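Home | Talks | Notes | Archive | Contact

6/20/23
Posted by Rivadeneyra

CAN THEY DO THE LAUNDRY YET - speaker notes, Plutport evening session

Slot is 30 min. Keep to 20 of talking, rest questions. Water on the left side of lectern this time.

OPEN
Don't start with history. Start with hands up: who here did a load of laundry this week. Then: who would hand it over to a machine tomorrow. Expect most hands stay up. Then who would leave the house while it did it. Hands go down. Talk is about that gap.

Short answer up front so they can relax: some of it, slowly, with someone nearby. Say it twice.

THE WASHER IS ALREADY A ROBOT (sort of)
- we automated the middle of the job decades ago. Scrubbing, rinsing, spinning. The hard labor.
- what's left is the ends. Gather, sort, load, unload, fold, put away
- the ends look easy to us. Any six year old can empty a basket. That's why people get the estimates so wrong
- pause here, last time I ran straight over it

SHOP FLOOR FIRST
Tidura packing line. 2583 cartons in a shift, one arm, same carton, same spot, same light. 2430 of those with no human touch. Sounds great, is great. Now read out what happened to the rest: crushed flap, crushed flap, label folded over. All bent stuff. Cardboard that stopped being a box.
Point = rigid things in known places, solved enough to pay for. Soft things in unknown places, no.
Somebody will ask about cost. Don't have the Tidura number, don't guess.

Vevarura is the other one. Small shop, six people, they tried an arm for loading parts trays in February. Worked. Then they moved the bench for a delivery and it took a day and a half to set up agian. Homes move the bench every day. Chair, shoes, kid, dog.

HOW TO READ A DEMO
Questions I want them to leave with, go slow:
- how many tries, and who picked the one you're watching
- was anybody steering
- what happens on the second item
- what happens when it drops something. Does it know?
- speed. Is the video sped up? Look for a clock or a person walking past
I counted once for a shelf clip, 68 seconds for one mug. Nice clip though. Got a laugh at Plutport last year, may not this time

BACK TO LAUNDRY
List the sub-jobs on the board, don't put on slide. Find the door. Open it. It swings on a hinge so hand has to follow an arc, not pull straight. Get out of its way. Then pick up the item, which has no fixed shape, bring it to a round hole and let go INSIDE. Not on the rim. Check nothing's hanging in the seal. Close, push til latch catches.
Every one of these has been done somewhere by something. Stringing them together in a stranger's house is the bit that isn't there.

Also plush things. Fur hides where the edge is, it squashes when you grab, so grip force is a guess. And the size of it against the opening matters. One big fluffy item is kinder than ten socks, I'd say. Socks are the final exam.

Next two slides go up together. Leave them up, stop talking for a few secs. Ask the room what they'd do first. Somebody always says "open the door" for the wrong one.

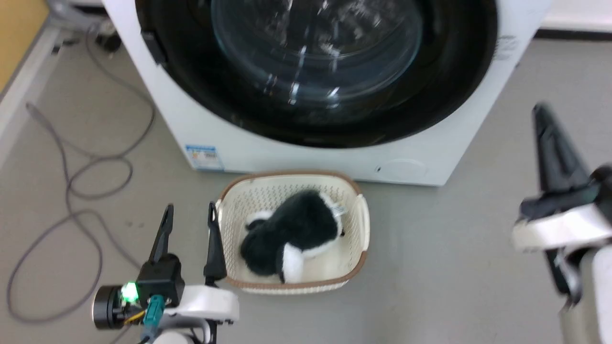
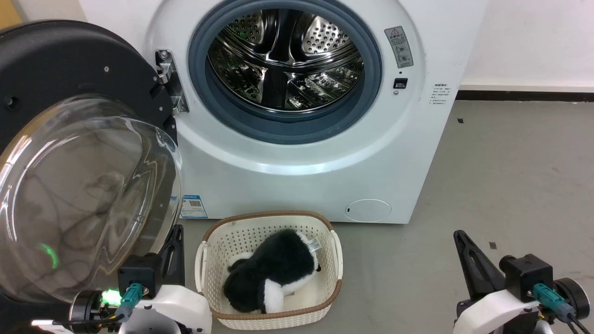 Washer and basket, one plush toy to load. Door open in the second.

CLOSE
My bet: shop floors keep getting it first, laundromats and hotels after, then homes. Loading before folding. Wouldn't put a year on it, if pushed say so plainly and take the next question.
Don't promise the slides by email, put them on the site.

Q&A likely
- jobs? Give it a real answer, not the brush off. Tidura moved people to returns, which is all soft messy stuff
- safe around kids? Slow and weak is safe. Slow and weak is also bad at wet towels. Thats the trade
- would I buy one? Not yet. Would rent one for a weekend

Home | Talks | Notes | Archive | Contact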